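3.2 Ferry suspensions and the timing of notices

The port authority at Brurilholm records each suspension of sailings together with the wind signal in force and the hour at which the notice was posted. We examined the log kept between the opening of the new terminal and 8 April 2024. It contains 286 suspensions, of which 277 could be matched to a storm bulletin. The remaining nine were ordered locally and were left out of the analysis.

Matched suspensions affected 3,843 booked vehicles. Most were freight trucks on the Rivadeneyra crossing, where drivers usually arrive the evening before departure. Notices posted after dark left more trucks waiting at the gate than those posted in the afternoon, even when the signal level was the same. Bedoya and Fikre reported a similar pattern for passenger traffic, although their study covered a single November.

We also held interviews with 10 residents of the harbor district, in their homes, on how they learn of a suspension. Television and text messages were named most often. Several residents said that they had stopped reading the notice board at the terminal — the text was small and often a day old.

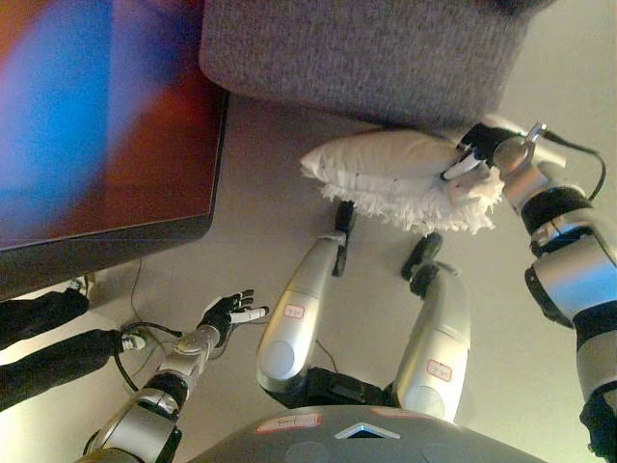

Figure 4. Duster head held against a grey ottoman, with a flat-screen monitor nearby.

Responses were coded separately by two of the authors, and differences were settled by discussion. The coding scheme is given in Appendix B.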